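Pliretti Hotel — Housekeeping and Rooms
Staff meeting on the arm unit, minutes

Present: housekeeping day shift, two from evening, front desk, maintenance, rooms manager, the Protura site tech (items 2 to 4 only). Laundry sent apologies, machine down again.

Started ten minutes late, waiting on the break room. Notes typed up same afternoon so excuse the shorthand. Tell me if I got you wrong.

1. Last minutes

Read, ok. One fix: it was the evening shift who asked about carrying the unit over the door strips, not day shift. Changed.

Open from last time:
Spare key cards for the tech — done.
Extra power strip for the charging closet — not done, maintenance has it.
Written answer on hours — see item 5.

2. Where the work is now

Still the corner with the round side table and the phone. Bed side comes later, desk after that. The tech went through why it is slow there. Tight corner, round table top, phone cord hangs over the edge, legs under the table at odd angles, cables by the baseboard. A person doesn't think about any of it, you reach over and wipe. The arm has to come in from the open side and know what it is near. 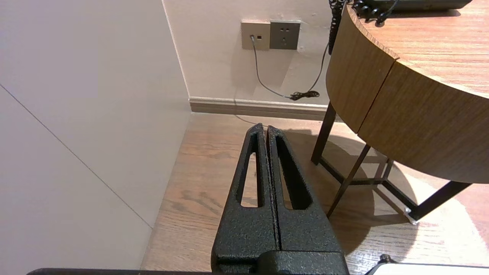 Last changed: Monday, January 5, 2026 (item 5 corrected, item 7 added)

Three jobs on the list for the corner at the moment:
Phone put straight and handset seated
Table top wiped
Anything a guest left on the table picked up and put in the tray

Wiping is the best of the three acording to the tech. Handset is the worst, on account of the coiled cord. If the cord is twisted the handset wants to turn as it goes down. Day shift said well yes, it does that to us too.

Question from day shift, does it matter if the phone is on the left or the right of the table. Tech: it matters for now. Please leave the phone where you find it in the training room. If you have to move it for dusting, fine, but write it on the sheet on the door.

Question from evening, can we unplug things at the wall. No. Leave the wall plates alone in that room, both the outlet and the one with the cable. Maintenance agreed, would like the same rule for the tech please (some laughing). Tech said ok.

3. Numbers

Tech read these out, I asked for them in writing after and got them.

2978 tries logged in the corner since the start. 2820 of those finished with no one stepping in. The rest somebody had to stop it or finish by hand.

Long talk about what "finished" means. Housekeeping view is that a table with a streak on it is not finished. In the Protura log it counts as finished if the arm did the whole motion and went home. So the two numbers we would like are not the same number. Rooms manager asked for a second column, checked by a room attendant, pass or no pass, same standard as a room inspection. Tech will add it in Kütt so it can be ticked on the phone along with the room status. Attendants asked that the tick be one tap and not a form. Agreed.

Day shift wants it noted that the checking is work and takes time and should be on somebody's board as work. Noted. Goes to item 5.

No number yet for how long it takes compared with a person. Asked for. Tech did not want to give one off the top of the head. Next meeting.

4. Working next to it

Most of the meeting went here.

a) Standing place. When the unit is at the side table there is not much room left between it and the headboard. Attendants were squeezing past to get to the pillows. Stop doing that. If the unit is in the corner, the bed waits. If the bed can't wait, press pause and let it go home first, then the bed.

b) Who may press pause. Anybody. Was not clear to evening shift, they thought it was only for people who did the half day with the tech. Anybody, any time, no reason needed and it doesn't go on your record. Rooms manager repeated this twice, asked for it in the minutes, so here it is.

c) Restart. Only people who did the half day. That part has not changed.

d) Cables. The unit's own cable hangs low when it leans over the table and swings when it backs off. One attendant caught a cart handle in it last week, no harm done. Maintenance thinks it should be clipped higher up. Tech says clip it too tight and the arm can't turn. They will look at it together. Until then carts stay in the hallway, not inside the door.

e) Noise. Fine. People liked that it is quiet, but you also don't hear it start. Can it beep. Tech: yes, there is a setting, was switched off because of guests next door. Will be switched on low during day shift.

f) Labels. The red and white stickers on the arm stay on. Somebody was picking at one. They are how the tech tells the arms apart in the log.

g) Cleaning it. Not housekeeping's job. Dry cloth by the tech only. Please no spray, not the glass spray either.

h) Guests. Front desk gets asked. Agreed wording: the hotel is trying out a machine in one room that is not rented, and your room is made up by our staff. That is true today and if it stops being true the wording changes before the machine does. Front desk asked for it on a card, they can't be making it up at check in with a line out the door.

Side table things to know, from the tech, for whoever sets the corner back up between runs. Written here so it's in one place:

Phone square to the wall, handset in the cradle, cord hanging off the left
The small white round thing goes to the right of the phone, toward the back rim
Nothing on the floor under the table
Keep an eye on the raised edge, cloth catches on it
Lights as you found them
Sign the sheet

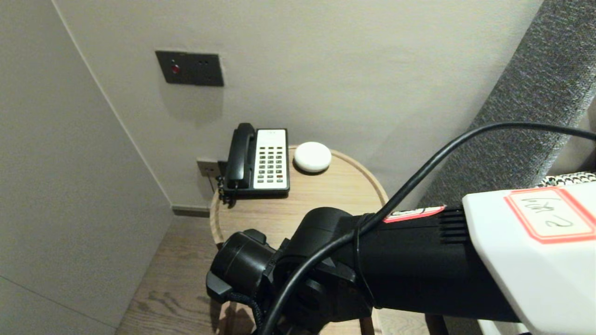
5. Hours and jobs

The one everybody came for.

Rooms manager read the written answer from the office. Short version: no cut in hours for room attendants through the trial, nobody's section gets larger because of the unit, nobody is moved to another shift for it without asking. Copy on the board by the time clock.

Asked from the floor: and after the trial. Answer: not decided, and will be brought to this meeting before it is decided. Several people not happy with that. Day shift wants it in writing too, that it comes here first. Rooms manager will ask the office. Not a promise yet, written down as an ask.

CORRECTED: earlier version of these minutes said the no-cut rule covers laundry. The letter says room attendants only. Laundry and public areas are not in it. Sorry, my mistake. Rooms manager is asking for them to be added.

Pay for the extra stuff. The people doing resets and checks in the training room are doing a different job from making rooms and it has been coming out of their room time. Proposed:
Reset and check work goes on the board as its own line
One attendant per shift, by rotation, whoever wants it. No one has to
Room quota goes down that day to match
One time payment of $1000 for people who take the full course with Protura when it is offered

Show of hands, strongly for. The payment has to be approved upstairs, the rest starts next rota.

Discussion on what the job turns into. One view, if the arm does tables and phones then what's left is beds and bathrooms, which is the heavy part, all day. Wiping a table is when your back gets a rest. That point had not come up before and people agreed with it loudly. Asked for the tech's side to think about whether it could take something heavy instead, mattress corners, tub edge. Tech had left by then, I will pass it on.

Other view, a couple of the newer attendants would like to learn the thing and said so. Ok for both to be true.

Also asked, does the camera on the unit record us. I wrote the question down, had no answer in the room. Needs a real answer on paper: what is kept, who looks, how long. High priority. Several people won't sign up for the rotation until they see it and that's fair.

6. Contractor staff

Sketix people come in on weekends and were not told about any of this. One of them moved the side table to vacuum and the whole corner had to be set up again. Not their fault. Rooms manager to send them the rules from item 4 and the setup list. Sign on the door of the room as well, in both languages.

They should get the same pause rule as us. Agreed without discussion.

7. Rooms (added after)

Asked for by the front desk after the meeting. Room 328 is the training room and stays off sale until further notice. It still shows as clean and vacant in Kütt some mornings and somebody nearly got sent up there. Front desk to block it properly. If you see it on your board, don't clean it, call down.

8. To do

Second column for attendant check in Kütt — tech
Time per table against a person — tech, next meeting
Beep on low, day shift — tech
Cable clip — tech and maintenance
Power strip, charging closet — maintenance, carried over agian
Wording card — front desk
Block the room — front desk
Laundry and public areas added to the letter — rooms manager
"Comes here first" in writing — rooms manager
Camera answer on paper — rooms manager, before rotation starts
Payment approval — rooms manager
Rules and sign for Sketix — rooms manager
Heavy jobs question to Protura — me

Next meeting same room, later in January, day to be posted. Evening shift asked for it to be half an hour earlier so they can come before clocking in. Will try.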